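The case for the ugly coat stand

I've been reading other people's thoughts on hallways lately, which tells you what sort of winter I'm having. Everyone seems to agree that the hall should be "calm". I've lived in Sturnell for long enough to have opinions on this, and mine is that a calm hall is a hall where somebody has hidden the coats.

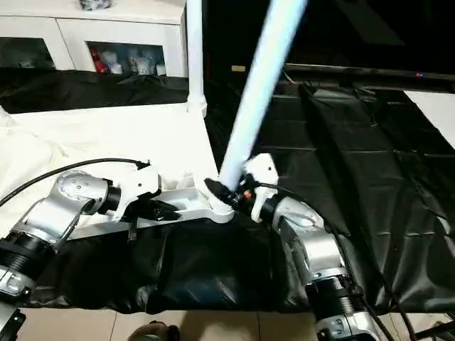
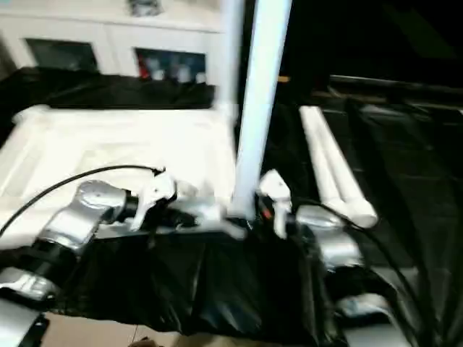
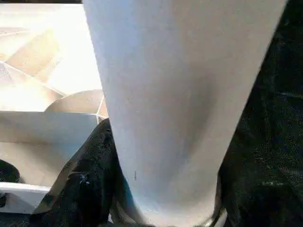
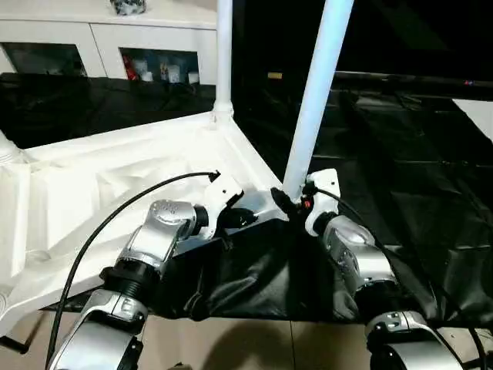
My argument is with built-in storage, and with the idea that everything we own ought to live behind a door. I grew up with a coat stand, a great wobbling thing that fell over whenever a wet duffel coat went on the wrong side, and I spent years thinking I'd escaped it. Now I want it back. A plain upright pole, like the tall white one rising from the middle of the table in the second picture, takes up hardly any floor and asks nothing of you. You don't have to open it. You can see at a glance whether your scarf is on it, and if it isn't, you've left it on the bus.

Compare that with the cupboard. When we moved in, we had one fitted under the stairs by a firm that called the design the Uvis, and it cost us more than £2,000 once the handles had gone on. It has push-to-open doors, a drawer for gloves and a rail that's too short for adult coats and too long for children's. Lovely to look at! For the first month I felt like somebody in a brochure. By December there were three coats over the banister and one permanently on the kitchen chair, because opening a door with a bag in each hand is exactly the kind of small chore that a tired person won't do at six in the evening.

I know what the other side says, because I live with it. The other side says that visible coats make a house look like a school cloakroom, and that guests don't want to be greeted by anoraks. I've never met these guests. The people who come to our house mostly want somewhere to put their own coat, and they stand there holding it while I shove the hoover aside and hunt for a spare hanger (there are 11 in the cupboard, all of them somehow in use, and I couldn't tell you what's on half of them). At my sister's place in Dradholm there's a row of pegs by the door and you're in the warm with a cup of tea before you've finished saying hello.

There's the damp to think of as well. It rains here for what feels like 100 days on the trot, and a wet coat shut in a cupboard comes out the next morning smelling of dog. We haven't got a dog. A coat hanging in the open hall dries overnight, more or less, even with the heating turned down as far as we keep ours.

And then the money. I've seen the Tarigan stand in the window of the furniture place on the high street, £139, a single post with hooks going up it and a heavy base, and I did think that was a lot for a stick. I still think so. But you can take a stick with you when you move. You can lend it to a neighbour for a party, or stick it in the spare room and hang the ironing off it. Our cupboard will stay under those stairs until someone with a crowbar decides otherwise, and I suspect they'll be hoping to find a downstairs loo behind it.

I'm not saying rip out your wardrobes. Bedrooms are another matter, and I'd be ashamed for anyone to see how my jumpers live. But the hall is a working room, the same as the kitchen, and we don't hide the kettle (well, some people do, and I've made tea in those kitchens – it takes ages). Let the coats hang where they can be grabbed. I've cleared a corner by the front door, and I'm off to measure it again before the shop shuts.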